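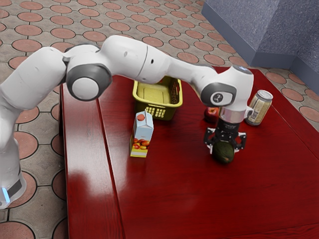
Avocado auf dunkelrotem Tisch

Meine Werkstatt hat angerufen und gesagt, die Klimaanlage sei »leer«. Leer ist bei Autos ein dehnbarer Begriff. Der Tank ist leer, wenn noch Sprit für die Fahrt zur teuersten Tankstelle des Landkreises drin ist, und mein Kofferraum ist leer, wenn nur noch zwei Warndreiecke und ein Regenschirm darin liegen. Bei der Klimaanlage heißt leer offenbar, dass man mir einen Kostenvoranschlag schickt.

Der Wagen ist siebzehn Jahre alt und hat in seinem Leben schon einiges verloren, darunter eine Radkappe, den Aschenbecher und mein Vertrauen. Die Klimaanlage war bisher das Einzige, was immer funktioniert hat. Im Januar habe ich damit die Scheiben freibekommen, im Sommer den Hund vor dem Schmelzen bewahrt. Und dann stehe ich in der ersten richtigen Hitze des Jahres im Stau, und aus den Düsen kommt Luft, wie man sie sonst beim Öffnen einer Spülmaschine bekommt.

Also Kostenvoranschlag. Befüllen allein wäre ja noch gegangen, aber auf dem Zettel stand »Lecksuche, Kondensator erneuern, Trockner erneuern, Öl ergänzen, befüllen«. Beim Kondensator bin ich kurz zusammengezuckt. Er sitzt ganz vorne, noch vor dem Kühler, und bekommt jeden Stein ab, den die Landstraße hergibt. Meiner sieht aus wie ein Käsehobel, mit dem jemand versucht hat, eine Mauer abzutragen.

Ich habe dann getan, was man nicht tun sollte, und im Internet gelesen. Dort gibt es zwei Lager. Die einen kippen sich eine Dose Dichtmittel ins System und schwören, es halte seit Jahren. Die anderen beschreiben sehr anschaulich, wie dasselbe Dichtmittel das Expansionsventil zusetzt und anschließend das Klimagerät der Werkstatt gleich mit, worauf der Meister nicht mehr grüßt. Ich kaufe seit Jahren bei meinem Meister ein und möchte gegrüßt werden.

Eine zweite Meinung habe ich mir trotzdem geholt, und zwar bei Afroza Patwary. Afroza hat früher in der Kälteabteilung bei Limov gearbeitet und sagt zu jedem Problem erst einmal »kommt drauf an«. In diesem Fall kam es auf das Kontrastmittel an. Wir haben uns mit einer UV-Lampe vor die offene Motorhaube gestellt, in der Dämmerung, was die Nachbarn sichtlich beschäftigt hat, und tatsächlich leuchtete es unten links am Kondensator giftgrün. Der Kompressor war sauber, die Leitungen auch. Es war also wirklich der Käsehobel.

Zum Öl noch ein Wort, weil ich dazu den halben Samstag gelesen habe und das Wissen irgendwo hinmuss. Kompressoröl gibt es in verschiedenen Zähigkeiten, und die Foren behandeln die Frage, welche die richtige ist, mit einem Ernst, den ich sonst nur von Grillfreunden kenne. Im Motorraum klebt bei mir ein Schild, da steht es drauf. Man muss es bloß vorher sauberwischen. PAG-Öl zieht außerdem Wasser aus der Luft, also gehört die Flasche nach dem Öffnen sofort wieder zu und nicht, wie bei mir, für eine Kaffeepause auf den Kotflügel. Diese Flasche ist jetzt keine Option mehr. Sie war von Purex und nicht billig.

Den Kondensator habe ich am Ende selbst besorgt, einen Nachbau von Fraser für 236 Euro, mit Trockner im Paket. Das Angebot von Irbridge war günstiger, allerdings ohne Dichtringe, und ich habe bei diesem Auto schon einmal an Dichtringen gespart. Den Einbau macht die Werkstatt. Das Kältemittel absaugen darf ich ohnehin nicht, und die sechs Schrauben am Halter sehen so aus, als hätten sie dort ihren Alterssitz geplant. Der Meister hat nach einem Blick darauf eine halbe Stunde Arbeitszeit dazugeschrieben und es »Anpassung« genannt.

Bis zum Termin fahre ich mit offenen Fenstern. Ab Tempo 80 verstehe ich das Radio nicht mehr, und der Hund hält die Nase raus und findet alles besser als vorher. Meine Frau hat vorgeschlagen, das Geld doch einfach in ein neueres Auto zu stecken. Ich habe ihr vorgerechnet, was neuere Autos kosten. Sie hat mir vorgerechnet, was dieses hier seit dem letzten TÜV gekostet hat. Wir haben danach über den Garten gesprochen.

Wer selbst vor so einem Kostenvoranschlag sitzt: Lasst euch die undichte Stelle zeigen, bevor ihr etwas unterschreibt, und fragt, ob das Öl im Preis drin ist. Bei mir stand es als eigener Posten auf Seite zwei, unter der Bremsflüssigkeit, die ich gar nicht bestellt hatte.

Der Termin ist Donnerstag um halb acht. Ich muss noch die Warndreiecke aus dem Kofferraum räumen, der Meister hat neulich gefragt, wozu ich zwei brauche.

41 Kommentare · 6-mal geteilt
Zuletzt aktualisiert: 20. Juni 2021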